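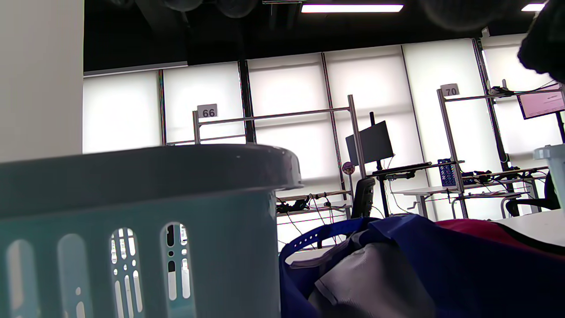

Brornodano Residents' Meeting – June notes

Okay, my turn to write these up, so please forgive the spelling. We started at 7:10 because the side door was locked and half of us were standing at it.

May notes: approved, with one fix. I had written that the bike room would be painted in June. It's the stairwell. Sorry!

Parking. We went over this for 45 minutes (I timed it, I was hungry). Kamura Paving wants $880 to redo the lines in the back lot, and that includes the two visitor spots by the fence. Several people thought we should wait until the tree roots are dealt with, and I was one of them, but the vote went the other way and the lines are getting done. Cars need to be out of the lot by 8 in the morning on the day. I'll tape a note up by the mailboxes once Kamura gives us the date.

Heating. Cusevier sent the new service contract and it's longer than the old one – 53 pages! I've read up to the part on filters. We agreed to ask them for a short version with the prices in one place, and to hold off signing until we get it.

Garden beds. Everyone on the Pathak Street side would like the hose back. If you have it, just leave it by the tap, no questions. Tomatoes are going in the long bed again this year and the mint stays in pots, please, after last summer.

Noise. One complaint about music after 11 on the third floor. It was talked over right there in the room and I think it's settled.

Other stuff. The summer potluck is on, date still open. I said I'd bring the big cooler. We still need folding tables, so tell me if you can lend one.

To do: me – call Kamura, write to Cusevier, put up the potluck sign-up sheet.

We wrapped up at 8:40. Next meeting is in July, same time, front door.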